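Fudivitz cell – setup and upkeep notes
Last touched July 18, 2020

Hi! This is the readme for the simulated gripper cell we call Fudivitz (named after the street the first office was on, long story). I look after it, so if something in here is wrong it's my fault and you should tell me. It covers getting the cell running, keeping the gripper behaving, and the repairs I end up doing over and over.

What's in the folder

cell/ – the countertop, the floor and the lights
gripper/ – meshes and joint limits, Delley version
props/ – everything the gripper gets to pick up
checks/ – the Panasetti scripts, run these first

Setting up

Unpack the whole thing into one folder and please don't rename anything, the paths are still hard-coded (I know, I know). Start the cell with the gripper open and let it settle for 50 steps before you send a command. If you skip that, the props can still be dropping onto the counter when the fingers start to close, and you get some very silly grasps.

Then run the two scripts in checks/. The first one moves each finger through its full range and the second compares the wrist camera pose with the saved one. Both print a single line when they're happy.

Looking after it

Most of my time goes into the finger linkage. After the January update the long arm with the row of holes had a collision shape fatter than the mesh, so it shoved things away before the finger got near them – I lost a whole evening to that one! If you swap in a new gripper mesh, rebuild the collision shapes too. The Christodoulou converter does it in one go, but look at the result with your own eyes.

I do that with a few props close to the fingers, and the yellow-handled knife on the brown marble top is a good one for it.

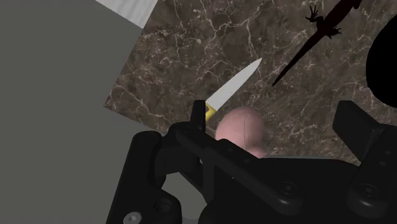

Do I need to redo the camera pose after changing the fingers?
Only if the mount moved as well. A finger swap by itself leaves the pose alone, and the second check script will complain if it's off.

Known problems

The left finger sometimes jitters at full close. Dropping the gain a notch calms it down. Resetting the cell 3 times in a row can leave a prop under the floor, so restart it fully if one goes missing.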